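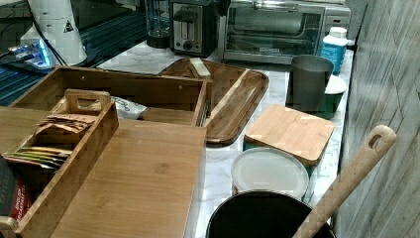 Figure 3. Shared kitchen counter, Gellville residence.

4.2 Use of shared kitchens in the morning

Of the 148 tenants who returned the questionnaire, 87 said that they eat breakfast in the shared kitchen on most working days. The share was higher in Gellville than in Rimley, where the rooms are bigger and many tenants keep a kettle near the bed. In both houses the busiest time was between 7 and 8 in the morning, and Monday was named most often as the difficult day.

We expected that complaints would concern cleaning. In the open answers, however, tenants wrote more about space on the counter — who may leave an appliance there, and for how long. The house rules say nothing on this point. The older study of Nic Aodha treats the counter as a part of cooking space only, but our tenants spoke of it also as storage.
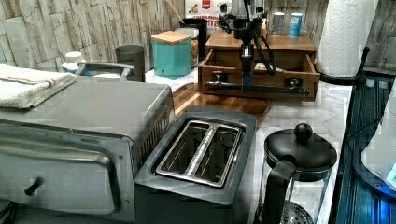 4.3 Ownership and permission

Appliances in the two houses have different origins. Several were bought by the landlord, others were left by former tenants, and for many the origin is not known to the present users. In the interviews, tenants used an appliance of unknown origin freely, but they asked before they used one with a known owner. Small objects such as towels followed no such rule, and opinions on them were divided.

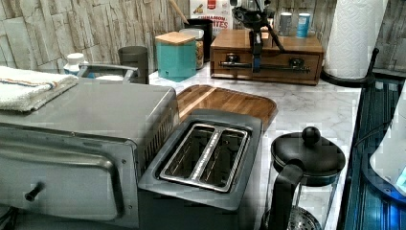

Enda Mac Suibhne said that he would never move another person's toaster, even if he had no place to cut his bread, and that he would prefer to eat in his room. Four more tenants in Rimley reported similar behavior. We call this "quiet withdrawal", following Brelano, and we found it mostly among tenants who had lived in the house less than one year.

Longer residence changed the picture. Tenants with more than two years in the house moved things without asking, and they did not see it as impolite.
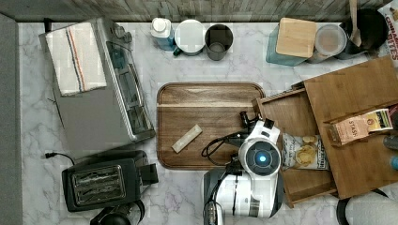
After a while you stop asking, Kieran Heffernan told us, and the new people think you are the landlord. His remark agrees with the answers to item 40, in which new tenants often overestimated the formal rights of the older ones. We return to this question in Section 5.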